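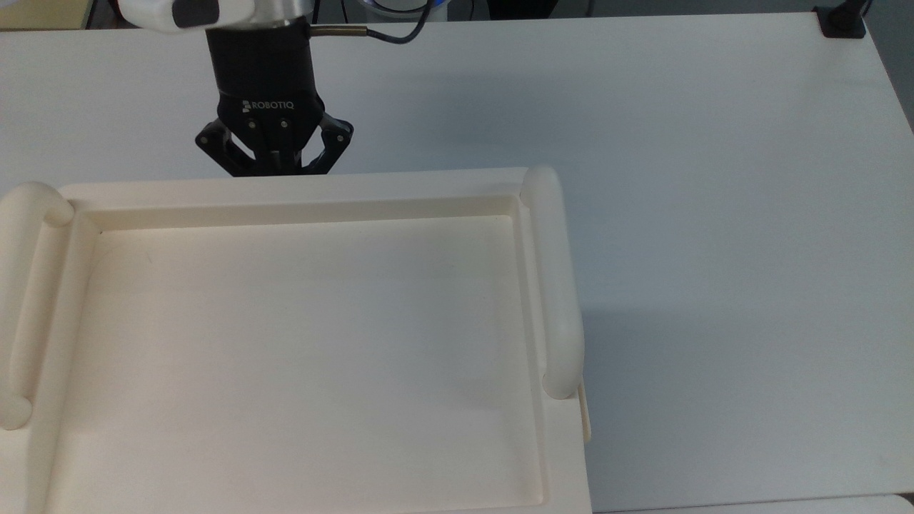
March – workshop notebook
Posted by the glaze bench, Hastbridge

Back to the cream this afternoon, which I keep promising myself I'll leave alone until the kiln shelves are scraped. The trouble with a cream glaze is that every person who walks in has a different cream in mind, and I include myself, because the one I liked in January looks like weak custard to me now. What I'm after is close to the color of the serving tray on the white table there, a cream you can still tell apart from the white it sits on, without going over into yellow. Our batch 2 gets lost against anything white, and batch 3 is so warm it makes the test tiles look like they've been near a smoker. So the answer is somewhere between them, and I have the rest of the week to find it.

For anyone picking this up after me, I mixed 300 grams dry, same as always, from the Prusar base (the new sack, opened Monday's side of the shelf, label facing out). I put it through the fine sieve twice. The first pass left a surprising amount of grit behind, and I did wonder about the old sack and whether we'd been blaming the kiln for something that was in the bucket all along. Please don't throw the old sack out yet! I'd like to run one tile from each in the same firing and settle it.

The iron went in last, stirred into a little warm water first. I know some of you tip it in dry and swear by it, and you may be right, but I get freckles every single time.

Tiles are the red Studport clay and the plain white, marked on the back with pencil oxide. I dipped them for a slow count and let the second coat overlap halfway down, so we can see thick and thin on one piece. The red ones drank it up much faster – I should have thinned it a touch and will next time. They are on the lower rack by the window. If you need the rack, move them by the edges, as the coat is powdery and a thumbprint will fire right in.

The logbook number for this one is 433. The Lombardi kiln has been slow to climb near the top lately, so I'm leaving the program as it is and adding a cone on each shelf to see what the heat is really doing. Almost 2 hours late last firing, by my watch, and the bottom shelf came out shinier than the top.

Still to do: wash the sieve properly, order more wax, write up the matte tests that have been sitting in my apron pocket.

Comments

kilnside: I had freckles with the dry method too, so I'm trying the warm water. How much water is a little?

glaze bench: Enough to make it like thin cocoa. A couple of spoonfuls, usually.

backshelf: Cones are in the blue tin now, I moved them. Sorry!

Search this notebook
Enter keyword
Go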